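Clearing the Table: Notes on Trays, Bins and the Small Stuff

Last month's item on kitchen drawers brought in more mail than we expected, and most of it asked the same thing: what to do with the table. Several of you have drawers in good order and a table nobody can eat at. Adaeze Osagie has been running the home section of this newsletter since November and she has a simple way of going about it, so this month's item follows her method.

Start with a cover. Adaeze uses brown paper, the heavy kind sold on a roll, and she lays a sheet big enough to take up most of the tabletop. Crumbs and drips stay on the paper, and a pale table doesn't pick up marks from things being dragged over it. Leave a strip of table showing on at least one side so you have a clean place to set down a phone or a list.

Next, bring over two open containers. They don't need lids, and for this job they're easier without them. One takes cloth: napkins, dish towels, dust rags, the odd sock. The other takes dishes. A shallow tray works well for the cloth, as you can see into it from a chair and nothing gets lost at the bottom. Use different colors if you have them. A pink tray for fabric and a plain white bin for dishes are easy to tell apart, and the rest of the household will learn which is which within a few days.
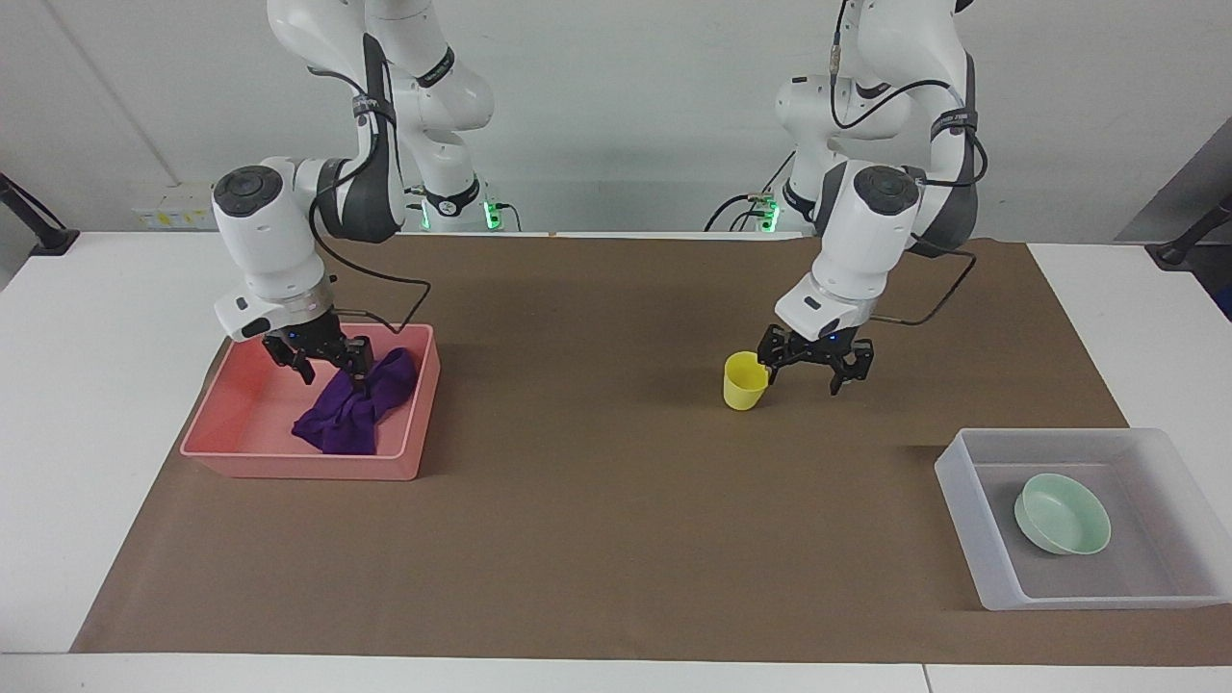

Don't fold while you sort. This is where most people slow down. They pick up a towel, fold it, notice it has a stain, walk it to the laundry room and come back to a table that looks the same as before. Drop the cloth in as it is. Folding is a separate job and can be done later in front of the television, with the tray on your lap.

Dishes go in one at a time, right side up. A bowl put in first and upright leaves its inside free for a cup later on. If you stack as you go, keep plastic with plastic and leave ceramic out of the bin altogether – it should go straight to the sink. Children's cups are the usual stragglers. In Adaeze's house they turn up on windowsills and under the couch, and she does one lap of the downstairs rooms before she starts, so they are all on the table at the beginning.

Readers asked which bins to buy. We don't have a strong opinion. The Drostach trays we've had in the office for a couple of years have held up and wipe clean with a damp cloth. Guren makes a see-through bin that is a little deeper, and it's useful if you plan to carry dishes any distance. Tuncer's are cheaper, but the rim on ours split over the winter. Any shallow tray you already own will do, including an old roasting pan or the bottom of a broken drawer organizer.

A few points from the letters:

One reader in an apartment wrote that she has no room to leave containers out. Nest them when they're empty and slide them on top of the refrigerator or under the bed. If yours have sides that slope outward, two or three of the same kind will sit inside each other and take up the space of one.

Another asked how often to change the paper. Adaeze turns hers over when one side gets dirty and throws it out when both are. A roll lasts her 11 months.

A third wanted to know whether this is worth doing every day. It depends on how many people use the table. With two adults, every second or third evening is plenty. With small children, do it after supper, and keep it short. If it's taking longer than the dishes did, there are things on the table that belong in another room, and those need a basket of their own.

When the table is clear, carry the dish bin to the sink first and come back for the cloth. Wipe the exposed edges of the table before you lift the paper. Then roll the paper up from one end with the crumbs inside and shake it out over the trash or the back step.

If your table is made of two sections pushed together, check the line where they meet. Crumbs collect there even with a cover on, and a butter knife wrapped in a damp rag gets them out.
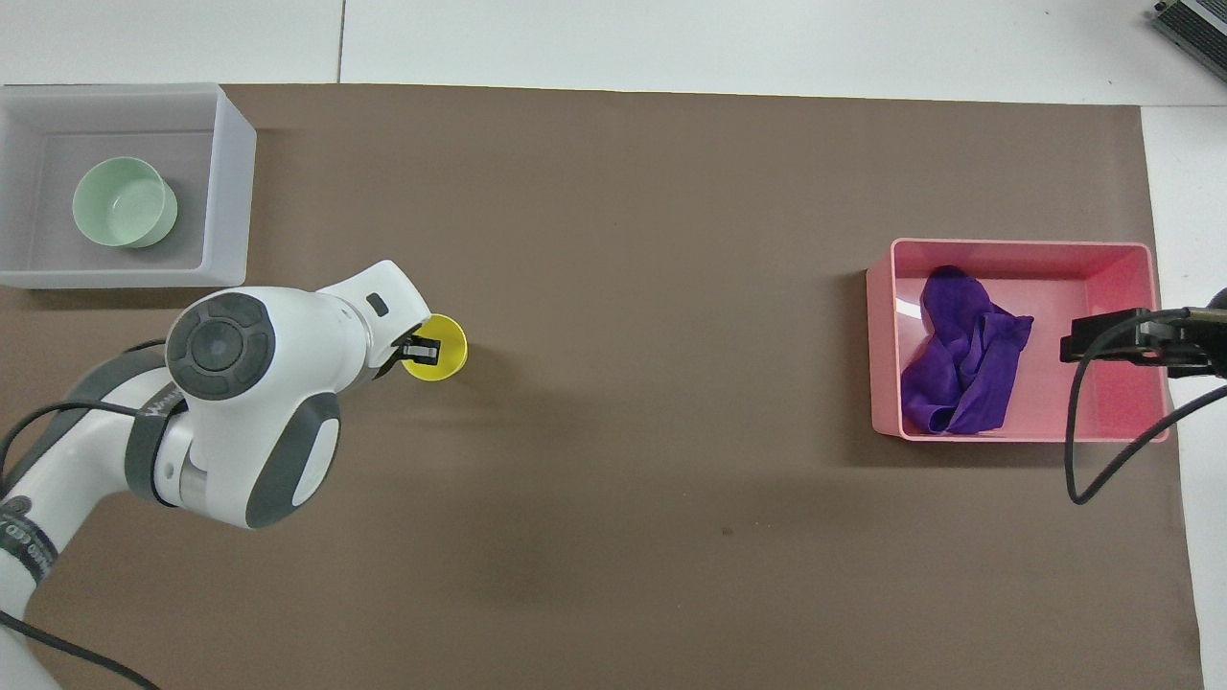

Spring Swap at the Sekgate Hall

The household swap is back at the Sekgate Hall this year, with doors at 9 a.m. Last year's swap moved about 2,000 items, and we have 300 table spaces' worth of paper on hand for anyone who needs a cover. Bring bins, trays, cups, bowls and clean linens. Please leave glassware and anything electrical at home. Tables are first come, first served, and unclaimed items have to be picked up by 3 p.m.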